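The White Table: A Gallery, With Doubts
By Consuelo Sotomayor
Posted 30 July 2021

I didn't want a white table. I'd like that on the record before anyone writes in to say I had it coming. I had a brown one, inherited, with a burn mark at one end and a wobble I could fix with a folded envelope, and I was fine with it. Then the back room got painted, the brown table looked like a stump in a snowfield, and I spent two weeks reading product pages that all seemed to be written by the same cheerful person.

The one I ended up with is the Drolia, in matte white, bought from Barroso for $395 before delivery. The page said it would "brighten any workspace," "disappear under your projects" and "stay looking new with almost no effort." I've been using it as a general table since then: cutting, sorting, gluing, small repairs, anything that needs a flat place and decent light. This page is a record of how those promises are holding up. I'm not paid by anybody in this story and Barroso doesn't know I exist beyond an order number.

Click through in order or skip around. The notes are longer than gallery notes are supposed to be.

The delivery

Flat box, two people to lift it according to the label, one person to lift it according to the driver. The corners were protected with more cardboard than I've seen on some refrigerators, and I'll give Barroso that much. The instructions were a single sheet. The table went together in an evening, and I only had to take one leg off and put it back on again.

The packing list said there would be spare hardware. I have yet to meet it.

The size

The listing says 40 inches on the long side. I measured, because I measure everything now, and it's 40 inches. I was ready for a fight and didn't get one. What the listing doesn't mention is how much smaller 40 inches feels once you've put a lamp, a cutting mat and a cup of coffee on it. The photos on the product page show a laptop, a fern and a pair of glasses. Whoever works at that table doesn't do much.

The color

"White" is doing some work here. In the morning I'd call it white. By late afternoon it goes a very light gray, and under the ceiling bulb it turns faintly yellow, though so does everything else in that room, including me. I held a sheet of printer paper against it and the paper made it look dingy. Then I held up the old bath towel I use for a drop cloth and the table looked like a dentist's office. So it depends on what you put next to it, and I suspect the product photographer knows that very well.

If you're trying to match other white furniture, don't go by the screen. Ask for a sample. Barroso told me samples weren't available for this finish, which I found odd for a finish they say is their most popular.

The matte part

Matte was the selling point for me. My old table had a shine in one spot from decades of elbows, and the lamp bounced off it right into my eyes. I expected the new one to be what stores usually mean by matte, meaning glossy with the brightness turned down.

I was wrong, or mostly wrong. The top is smooth and it really is dull. I've tried the lamp on both sides and I've tried crouching, and I haven't caught a hard glare yet. Shadows are a different matter. On a brown table I never noticed my own hands getting in the way of the light. On this one every tool and every knuckle seems to leave a gray smudge, and for the first few days I kept trying to wipe them off.

Matte white or a very light gray, take your pick. The dark patch toward the upper left is shadow, with the soft edges I mean, and there's a fainter gray one over on the right. 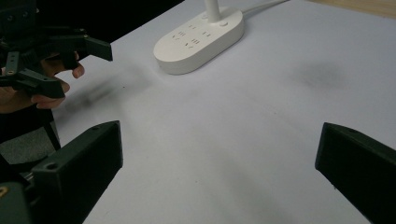
The cleaning

"Almost no effort" is the phrase I'd like to discuss with somebody in charge.

A plain damp cloth takes care of dust and crumbs. Pencil comes off with a bit of rubbing. Ballpoint comes off with a lot of rubbing, and I'm not convinced it all comes off; there's a line near one corner that I can see and visitors claim they can't. Coffee is fine if you get to it right away. If you answer the phone first, it's less fine.

The leaflet recommends a spray called Brarkumon, sold by Barroso, naturally, at a price I'd rather not type. I bought one bottle so I could be fair about it. I cleaned half the table with Brarkumon and the other half with dish soap and warm water, then left the room, came back, and tried to tell which half was which. I couldn't. I asked my neighbor and she picked the dish soap half as the expensive one. That's a small test and I wouldn't hang a man on it, but the bottle has gone under the sink and I don't plan to replace it.

What I will say for a white top is that you know when it's dirty. My brown table could have been hiding anything.

The disappearing claim

Does it "disappear under your projects"? Dark things show up on it beautifully. Screws, black thread, green wire, the little rubber feet that fall off everything, all of it easy to find. I've lost fewer small parts since I switched, and I say that as someone who came here to complain.

White things are another story. White thread is gone the second you put it down. So are buttons, scraps of paper and, on one occasion, an aspirin. If you sew with light fabric you'll want a colored mat, and at that point you may ask yourself what you paid for.

The wobble

None so far. I keep checking. The floor in the back room isn't level, and I had my envelope folded and ready, but the adjustable feet took up the difference. Ask me again after the humid weather. Every table I've owned was steady in its first month.

The expensive one

Before I ordered, a reader talked me into going to see the Bratcombe, which costs $673 and has the same measurements to within the width of a pencil. The salesman told me the finish was "in a different class." I ran my hand over it. I put my keys on it, with permission. I looked across it from low down, the way I later did at home with mine, and it was smooth and white and dull.

Perhaps it ages better. He said it would and I have no way to check, and neither, I think, did he, given that they'd only had it on the floor since spring. The drawer was nice. I don't believe in a drawer that costs that much.

The edges

This is my real complaint. The top is good and the edges are an afterthought. They're square and a little sharp, and if you rest your wrists there for an hour you'll have two pink lines to show for it. None of the pictures on the product page are taken from a seat. They're taken from above, by someone standing, who then went home.

I've started laying a folded dish towel along the front when I do anything long. It works. It also looks terrible, so there goes the brightened workspace.

Where I stand for now

I'm keeping it. I'd buy it again at $395 if the brown one was already gone, and I wouldn't if it wasn't. The surface does most of what they said it would, the cleaning spray is a racket as far as I can tell, and the size is honest even if the fern isn't.

I'll add more at the end of August, mostly about the ballpoint line and whether the finish has picked up a shiny spot where my left elbow goes. If you own the same table and yours has yellowed, chipped or started to rock, send me a note with how long you've had it and what you clean it with. If you love yours and have no complaints at all, you can write too, but please tell me what you use it for. I have a feeling it's a laptop.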